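Desk divider box

A desk divider box, also called a compartment box or, in older office catalogs, a pen tidy with ambitions, is a shallow or upright container split by internal walls and used to keep small stationery apart. Most are rectangular. The clear plastic kind is the most common in homes and shared offices, mainly on account of its price and the fact that its contents can be inspected without lifting anything.

Construction

The outer walls are usually molded in one piece. Dividers may be fixed or may slide into grooves, in which case one goes missing during the first year and the box is used from then on with a single large compartment. Thin dividers leave more room but crack at the corners. The Skakance pattern, sold from 61 millimeters tall, has a rounded base that makes it easier to wipe out, and rolls nothing into the corners except dust.

Use

Pens are the standard load, followed by clips, erasers, and keys to locks no longer owned. In practice a pen spends much of its working life beside the box. The distance is seldom great.

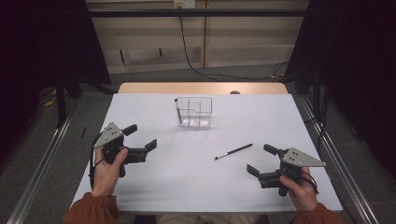 Kerstin Halvorsen objects that a pen in use has no business in a compartment at all, and that the box should be judged only by how the desk looks at the end of the day. Her handbook of desk keeping advises one compartment per type of object and forbids a section for miscellaneous items. Aslak Nygård, in a review of the same handbook, admitted to three such sections and declined to give them up.

Placement is also disputed. The Griffiths method puts the box at the back of the desk, within arm's reach. Ultamach, which makes a deeper model holding 20 pens, recommends the side of the writing hand - advice that left-handed buyers have found printed with a diagram for the right.

Care

Clear plastic scratches easily and should be washed with mild soap and a soft cloth. Ink stains on the floor of a compartment are generally permanent, and are traditionally covered with more pens.

See also: Drawer insert; Pencil cup; Paper tray

Last revised 2023-07-23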